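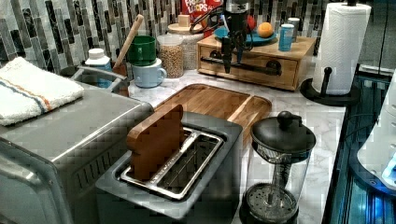
Written by the Drirley support desk
Last updated in June

Section 4: Adding your races and joining a meet-up

Use this section after you have created an account and set your home area. If you have not set a home area yet, go back to Section 3. Drirley cannot sort nearby races without one.

Add a race

1. Sign in and open My Season.
2. Select Add Race.
3. Type at least three letters of the race name. Matching events appear under the box.
4. Choose the event, then choose your distance. If the event has more than one start day, choose the day as well.
5. Set your status to Registered, Thinking About It, or Volunteering.
6. Select Save.

The race now appears on your season page in date order. Repeat these steps for each race. You can hold up to 20 upcoming races at one time. Past races move to the History tab and do not count toward the limit.

Note: Adding a race to Drirley does not enter you in it. You must register with the organizer separately.

If your race is not listed

1. Scroll to the bottom of the results and select Race Not Found.
2. Enter the name, town, distance, and the address of the organizer's website.
3. Select Send for Review.

New races are normally checked by the following Monday. Until then the race shows on your own page with a gray label, and other runners cannot see it. Do not submit the same race twice under different spellings. The Brumthorpe Trail Half has been sent to us under six names so far, and each one had to be merged by hand.

Import a schedule from a spreadsheet

Clubs and coaches may find it easier to upload a file.

1. Open My Season and select Import.
2. Download the blank template. Do not rename the columns.
3. Fill in one race per row. Leave the Status column empty if you want every race saved as Thinking About It.
4. Save the file as CSV and upload it.
5. Check the preview page. Rows with a red mark have a problem, usually a distance typed in words.
6. Correct the rows or clear their check boxes, then select Finish.

Caution: An import replaces any race with the same name and date that is already on your page. Notes you typed under the old entry are lost. Copy them somewhere else first.

Create a meet-up

Any member with a status of Registered or Volunteering can create a meet-up for that race.

1. Open the race and select Start a Meet-Up.
2. Choose a time. For pre-race meet-ups, allow enough time for bag drop and restroom lines.
3. Describe the meeting place in the Where box. You have 200 characters.
4. Set the largest group size. The default is 10.
5. Choose who can see it: Everyone, Followers, or Club Only.
6. Select Post.

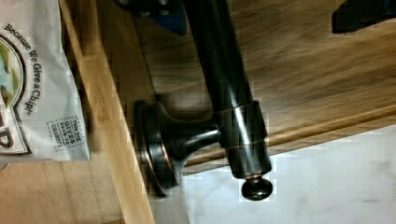
The Where box is the part of a meet-up that causes the most trouble, so take care with it. "By the start" is no use at a large race. Name one fixed object and give one detail that sets it apart from others like it. The same habit works at any scale: if you had to send someone to a particular cabinet in a kitchen, "the wooden one with the dark bar handle with a rounded knob at the end" would get them there faster than "the one near the counter." At the Halport 10K, "the green mailbox across from the library steps" works well. Avoid tents, banners, and parked vehicles, which may be moved overnight.

Note: Do not put your phone number in the Where box. It is visible to everyone who can see the meet-up. Use the group message instead, which opens when a second person joins.

Change or cancel a meet-up

1. Open the meet-up and select Edit.
2. Change the time or place, or select Cancel Meet-Up.
3. Select Notify Group. Nothing is sent until you do this.

Members who have turned off alerts will not get the notice. If the change is made on race morning, post it in the group message too.

Hide a race

To keep a race on your page without showing it to others, open it and turn on Private. Your name is removed from the runner list right away. Any meet-up you created for that race is canceled, and the group is told that the host is no longer available.

For pace groups and shared rides, go to Section 5.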